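Our Company > About Us

We use cookies to keep this site working and to see which pages get read. By continuing you accept our cookie policy. OK

About Lonia Garment Care

Lonia is a laundry and clothing repair company with its main plant in Nomesar and a smaller counter in Daher. We wash, press, mend and store clothes for households, hotels and small employers. We opened with one washer and a sewing machine, and we now have a staff of 30.

What we do

Most of our work is everyday clothing: work pants, shirts, school uniforms, coats. Each piece gets a numbered tag at the counter and keeps it until pickup. Seams and hems are checked before washing. If a repair will cost extra, we call first.

Dark colors are washed inside out in cold water and kept away from towels. Heavy twill is hung up damp and pressed on the wrong side. Items that come back on hangers can be returned folded if you ask at drop-off.

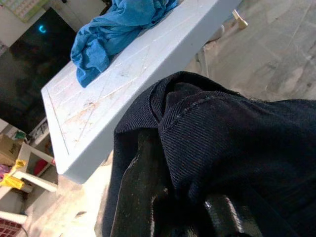 Dark, heavy cloth with a stitched seam.

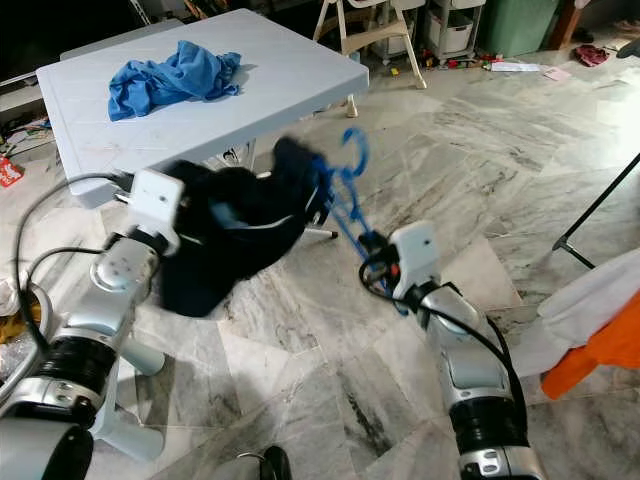
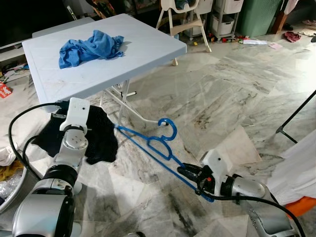

Our locations

The Nomesar plant handles all washing and pressing. Daher takes drop-offs and small repairs, with a van running between the two each morning. In November we will open a third counter in Sinberg, next to the bus station. It will start with drop-off and pickup only.

Uniform accounts

We look after uniforms for 200 employers. Last year we cleaned 3,397 jackets under these accounts and repaired 2,992 pairs of pants. Account customers get one bill a month. There is no minimum order, but we ask for two days' notice on large loads.

Clothes left with us

We keep finished orders for six months. After that, we send a letter to the address on the ticket and hold the order for four more weeks. Unclaimed clothing in good condition goes to the clothing bank in Daher.

Page updated Oct 29, 2021

14 shares | 3 comments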